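Redden bench notebook, October
Sponge extracts, second pass

7:40 a.m. Came in early to catch the overnight plates before anyone else could have opinions about them. The Vestovau sponge, which has spent three years in our freezer being described in grant applications as "promising," has finally done something. Fraction 42 left a clear zone on the staph lawn. A modest one, with the fuzzy edge of a thing that may yet change its mind, but I could find it without squinting and without wanting to.

For the record, since I will have forgotten by spring: frozen tissue, chopped while still hard, soaked in methanol overnight in the cold room, filtered, dried down, then split between water and ethyl acetate. The ethyl acetate layer went on the column. Fractions dried in the 96-well blocks, eight blocks, 768 wells. Labels printed this time. My handwriting was the subject of a short meeting last year and I don't care to reconvene it.

Plate reader at 600 nm agrees with my eyes on fraction 42. It also claims strong activity in the whole bottom row of block 2, which I don't believe. The bottom row of block 2 is where I ran low on culture and topped up with medium. Wells with fewer bacteria in them do look as though something has killed the bacteria. Struck from the hit list. Redo with fresh overnight culture, and make twice what I think I need, which will then be the right amount.

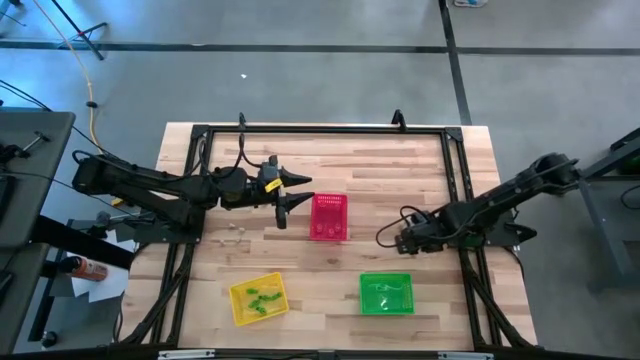
Solvent blanks next, the dullest plates in the building and the only ones I trust. DMSO alone did nothing at the usual dose and slowed growth a bit at four times that, same as every other time we've checked. So anything we test at the high dose gets a matching blank beside it, on the same plate, every time. A sample and its blank ought to sit: opposite each other, same footing, no favorites. Last year's blanks lived on a separate plate, read on a separate afternoon, and we spent a month admiring an antibiotic that was mostly solvent.

11:15. Caoimhe Madigan came by with the mass spec trace for 42. Main peak is broad and has a shoulder on it, so "a compound" is at least two compounds holding hands. She thinks the bigger one is a brominated alkaloid from the isotope pattern, which splits into a nice even pair. Sponges are fond of bromine. She also thinks it has probably been published already, possibly more than once, and delivered this with what I would call cheer. She is going to run it against the library before I'm allowed to give it a nickname.

Open question is who is making it. The sponge gets the credit on the label, but a good part of that tissue by weight is microbes, and they're usually the chemists. I streaked what I could from the unfrozen scrap onto marine agar when the sample first came in. What grew was one cream-colored colony that turned out to like everything and one orange one that liked nothing and stopped. The orange one is of course the interesting one. There is a glycerol stock, on the second shelf, behind Jikska's tubes. Jikska is the soft coral set, and it has taken over that shelf the way it takes over everything, while giving us no activity at all in four rounds of screening. I've stopped saying this in front of the person who collected it.

2:30 p.m. Ran the red cell test on 42, since plenty of things kill bacteria by killing whatever they touch. Some lysis at the top dose, none I could see at the next two down. Not wonderful, not fatal. The supernatant at the top dose was pink enough that I didn't need the reader, but I read it anyway so there would be a number in the spreadsheet.

The Chae extract went in as comparison. It lysed every cell at every dose and would make an excellent drain cleaner.

To do:
Repeat 42 from fresh extraction, not from the same dried stock.
Block 2 bottom row, again, properly.
Thaw orange colony, try it on diluted agar and leave it alone for two weeks. No peeking at day three.
Ask Caoimhe whether the shoulder moves if the gradient is slower.
Order filters. We have one box and it's the wrong size.

5:50. Library result came back. One close match on mass, from a different sponge, activity listed as "moderate." The shoulder matches nothing. Second column goes on tomorrow, and I'm collecting smaller fractions through that part of the run.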